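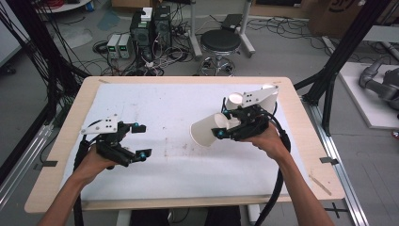

## Wednesday, August 3, 2022: cups, the sheet, the table

Cup day again! I want to get all of this down before I forget which bits annoyed me.

Paper cups are what we're on this week, the plain white ones, and the job is stacking and unstacking them on the sheet. Easy to say. They weigh nothing, so the moment you're a little clumsy they scoot off sideways, and if you squeeze too hard the wall buckles and that cup never sits right inside another one again. I had a sleeve from Zulum and a sleeve from Virkau open on the shelf and mixed them up before lunch (my fault, I took both out of the wrappers at the same time). The Virkau ones have a slightly tighter rim and they stick. Once two of them are pushed together properly you have to twist to get them apart, and a straight pull just drags the pair along the table. The Zulum ones slide apart nicely but tip over if you breathe near them.

So, a note for whoever picks this up next: keep the sleeves separate, please, and write on the wrapper which one you're using. I've put the mixed cups in a bag marked MIXED and they're fine for practice or for coffee, I don't mind.

### Lying down is harder than standing up

A cup standing up is no trouble. A cup on its side rolls in a little arc, always toward its own base end, and if you chase it you end up pushing it around in a circle like a dog with a ball. What worked best for me was coming in at the rim and waiting until the cup stopped moving before closing on it. Slower, but I dropped a lot fewer. Holding two at once works too if they're close enough together to begin with, although the back one is hard to see and I kept forgetting which way up it was.

I tried nesting them while they were both lying down. Don't bother. The open end needs to be facing you square on, and it never is.

### The sheet

The big white sheet is getting grubby. There are faint brown stains and smudges in the middle, right where all the work happens, and white cups on a stained white sheet look pretty sad. I tried the damp cloth trick in March on the old one and got a bigger, paler stain with a ring around it, so I'm not doing that again. Options as I see them:

- flip it over, if the back is any better (haven't looked)
- wash it properly and lose it for a day
- get a new one from Haledero, who sell it by the roll, and just cut a fresh piece whenever we need it

I'm leaning toward the roll. It's 12 a piece if we cut it ourselves, and I'd love to stop arguing with a cloth. Whatever we get, I'd like it to lie flat without ironing. Small ridges matter a lot when the thing you're putting down is a paper cup.

I did think about going without a sheet altogether and working straight on the wood. I like the table, it's a nice light color and the cups show up well against it. But the surface is slicker than the sheet and everything slides. There's a thin scratch in the corner nearest my right hand too, which doesn't hurt anything, it just bugs me every time I lean there. The bit of black tape near the right edge can stay. I use it to judge how far over I am.

### Floor stuff

The cables on the floor behind the table are a mess, and I'm saying this as the person who made at least half of it. Black ones, colored ones, all in one big nest around the two towers and the bench supplies. I want an hour with Velcro ties and nobody needing anything. I'd also like to get the stool somewhere else, because it has wheels and one day it's going to go right over something important.

The cardboard box in the back needs a home too. Shelf by the door? I'll ask before I move it.

### For next time

Bíró sent over the sample of the heavier cups, the double-walled kind, and I haven't opened it yet. I'm curious if they roll less. The order sheet says 700 in a carton, so let's be very sure we like them first!!

Counted what's left of the single-wall ones before I shut the cupboard: 213, not including the MIXED bag. Plenty for the rest of the week if we stop crushing them. Sheet order goes in tomorrow morning unless someone objects, and I still need to measure the table for it.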